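Keeping Old Music Magazines and Clippings in Good Shape

Posted Jun 17, 2019

I've been buying old pop magazines since I was in high school, and for most of that time I stored them about as badly as a person can. They were in a cardboard box, on a basement floor, next to a water heater. When I finally went through everything I had 131 magazines, a fat folder of concert reviews cut out of newspapers, and a smell I can still call up if I close my eyes. So these are the things I do now, in no special order. I'm no archivist, I just like my sixties pin-ups flat and not brown!

Get them off the floor first. Even before you buy a single sleeve. My spare room in Casamville is on the ground level and the floor gets chilly in winter, and paper hates that. Anything with a shelf a few inches up will do. Leave a gap behind it too, so air can get between the magazines and the outside wall.

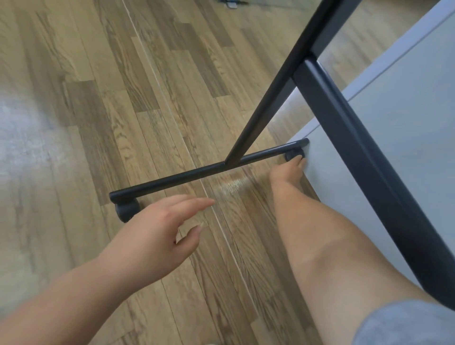
Nazarenko wrote in to say that a shelf off the floor did nothing for a stack of 1970s tour programs until the heavy ones went on the bottom and everything was laid flat, because the tall glossy ones had been slumping and the spines had taken on a curve. Good point, and I should have said it. Big thin magazines go flat, never more than ten or so in a pile. Smaller thick ones (the digest size, fan club annuals, that kind of thing) can stand up if they're snug but not squeezed. You should be able to pull one out with two fingers.

Staples. Oh, the staples. If they've rusted, don't yank them. Open the magazine to the center, slide a thin piece of stiff plastic under each leg, and bend the legs up with a butter knife a tiny bit at a time. Then turn it over and ease the staple out from the back. I leave mine out and just keep the pages nested together in the sleeve. Some people sew them with cotton thread, and it looks lovely, but I haven't got the patience.

For the smell, put the magazine in a lidded plastic bin with an open bowl of baking soda next to it. Next to it, please, not sprinkled on it. I did the sprinkling once and was still shaking powder out of an organ solo feature in July. Fan the pages open a little and give it some seven days. Really bad ones get a second round with fresh baking soda. If there's fuzzy mold, that one goes outside in a bag by itself and doesn't come back near the others until it's dry and brushed off. I'd think hard about whether it comes back at all.

Sleeves: look for polyester or polypropylene. The floppy kind that smells like a new shower curtain is the one to skip, as it sticks to shiny covers after a few summers. I bought a pack of Garnum sleeves years ago and they're still clear. Slip a sheet of acid-free board behind each magazine and leave the top open.

Newspaper clippings are their own headache. They turn yellow no matter what, and they'll turn whatever they touch yellow as well, so don't tuck that concert review inside the magazine with the same band on the cover (I know, I know, it feels so right). Copy or scan the clipping, keep the copy with the magazine, and put the original in its own folder. I had 32 reviews tucked away like that and nearly every one had left a tan rectangle on somebody's face.

Tape is the other villain. If it's old and falling off, let it fall off, and don't put new tape on top. For a torn page I use a strip of thin Japanese paper and a little wheat paste, pressed under a book overnight with wax paper on both sides.

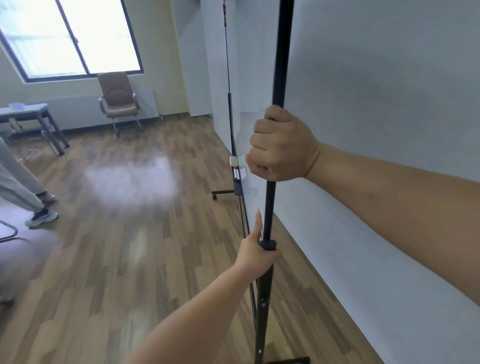

Hold it steady and take your time.

Last thing, make a list. Mine is a plain notebook: title, month, who's on the cover, what's missing, which shelf. I started it after buying the same Wumum annual twice at the same flea market, two summers running, from the same table. If a page has been cut out, write down which one, and take the notebook with you when you go looking. I'm still after pages 15 and 16 of a spring issue with half an interview in it, and the half I've got stops right when they ask the drummer about his mother.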